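Tralley, the low-budget horror feature set in a flooded quarry town, runs 301 shots in its final cut. The sound editor on the film agreed to talk about the mix, on condition that the conversation stayed on the mix.

The production recorded dialogue on location at Grurnstead for most of the schedule. Pumps at the site ran day and night and could not be switched off. "You get a hum at a fixed pitch and its multiples," the editor said. "A fixed hum is easy to notch out. These drifted with the load, so the notch had to follow them." The cleaning was done clip by clip, 2907 clips in all, each one checked against the untreated recording before it was approved.

Filtering has a cost. Remove too much of the low end and a voice loses its chest, particularly with the actor who plays the father, whose speech sits low. In 40 places the team gave up on the location track and brought actors back to re-record the line. The editor does not think this is a failure. "A replaced line is a tool. The problem is matching the room. If the room is wrong, the audience may not know why, but they stop listening to the words." 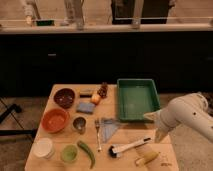 The film's re-recording mixer, reached later, disagreed on the number, saying that at least half of those lines could have been kept with a little more noise left in, and that horror audiences accept a rough track more readily than a clean one in the wrong space.

Told of this, the editor was not moved. "We had that argument in the mix. The rough versions were played in a theater and two of them could not be understood. After that I stopped counting votes."

Most of the film's scares have no music under them. The director asked for this early, and the score by the group Zein was placed with long gaps. The gaps are filled with air: wind through a doorway, water against stone, the tone of an empty house. Each location has its own bed, built from several layers and faded by up to 800 milliseconds across a cut. Longer fades were tried and dropped. They made the cuts feel soft, and the picture editor wanted them hard.

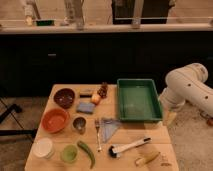

The cellar sequence was handled differently. Its bed fades out completely before the door opens, leaving only breathing and cloth. "True digital silence is a mistake," the editor said. "People think the system has failed. We left a very low hiss in, well under the breathing, and you would miss it if it were gone."

The stereo version for home release was mixed separately at Prallum – a smaller room with near-field speakers – and the dynamic range was reduced. The editor would have liked another week there. The cellar was the hardest part to carry over, as the hiss had to come up along with everything else, and its final level was set on the last afternoon.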